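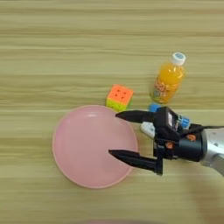
Rosa Teller, kleiner Würfel und der Orangensaft auf unserem Tisch

Seit Mai wohnen wir in Saltstead, und seit Mai kämpfe ich mit diesem Tisch. Er ist aus hellem Holz, ich mag ihn sehr, aber jeder Mensch in der Wohnung legt dort etwas ab und geht weg. Am Abend suche ich dann den Platz für mein Heft.

Den rosa Teller habe ich in einem Laden in der Kasomgate gekauft, für 2 Euro. Er ist aus Plastik, rund und ziemlich flach, mit einem kleinen Rand. Meine Freundin Anayeli Ocampo meint, das sei ein Teller für Kinder. Das kann sein. Ich benutze ihn für Mandarinen und für die Schlüssel, und er ist mir schon zweimal heruntergefallen, ohne dass etwas passiert ist.

Der Würfel ist zum Drehen, mit Orange, Grün und Gelb. Ich kann ihn nicht lösen. Anayeli hat mir eine Methode erklärt, auf Spanisch und sehr schnell, und ich habe nur den Anfang behalten. Nun drehe ich ihn beim Telefonieren, das beruhigt mich.

Der Saft ist ein anderes Thema. Die kleinen Flaschen kaufe ich immer wieder, obwohl eine große billiger wäre — ich weiß es. Aber die große wird bei mir schlecht, bevor ich sie austrinke.

Morgen möchte ich eine Kiste für die kleinen Sachen suchen, höchstens 60 Zentimeter breit, sonst passt sie nicht in das Regal. Wenn jemand von euch eine gute kennt, schreibt mir bitte unten einen Kommentar.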